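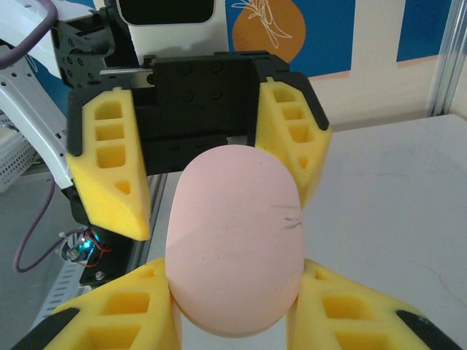

Pink egg-shaped piece with a smooth, matte surface, scuff mark on the right side. Zullbridge visit, 2021-04-29.

The second stop was the sample room at Oltmanns, where Sirkka Kiiskinen covered the grading of soft molded goods. The pink ovals are listed as item 581 and ship in cartons of 700. Surface marks are sorted into two classes: those that wipe off and those that stay. Thin dark lines like these are logged by position and length before any cleaning is tried.

Volker Hamann asked about color drift between lots. Kiiskinen said each lot is compared with a retained piece under the same lamp. The retained pieces are replaced every July.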